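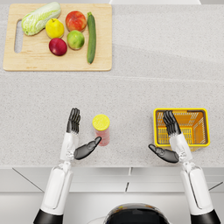 Kwesi Adjei wants to know why the right thumb on a two-arm setup drifts after every restart, when the left one holds its zero. Mitico support told him to recalibrate both hands. He did, twice, same result.

Lurnel
Recalibrating won't fix a bad zero offset. Check whether the startup file still loads the old right-hand values - ours did after the May update. Park both hands fingers straight, save, restart, compare.

Osasside
I doubt it's the file. Mine read 1,845 at rest and almost 400 off after a restart. Loose thumb connector. Reseat it first.

Kavanagh
same problem, never solved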